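Notebook - teardown cell, Randitz bench
June 26, 2024
Entry by Noemi Okafor

Dell units again, working around the CPU socket and the memory banks. Retention levers are thin and sit close to where the fingers need to go, so approach angle matters more than it did on the Ollell boards. Glare on the board left of the memory slots is bad from the wrist view. Ask Glenys about moving the lamp.
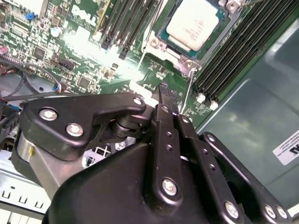
Who does what now

Before the arm, Jintana and Kamonchanok did every case by hand, start to finish. The plan from August is that they prep cases, set up the fixture plate and handle whatever the arm gives up on. Jintana says her wrists will be glad of it. Kamonchanok is less happy - she liked seeing a unit through, and watching for faults is more tiring than it sounds. I think she has a point.

Case goes on its side, panel off, interior up. Fixture plate stays to the left of the tower. 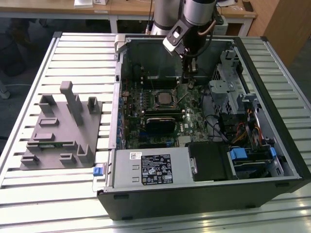
Muireann wants 1000 boards through by the end of August. I told her 2 operators can't watch the cell and prep at that rate, and asked for job rotation every two hours. She is taking it to Clatlow.

To do: write up the stop procedure, relabel the parts bins, get Kamonchanok onto the path editing course if she still wants it.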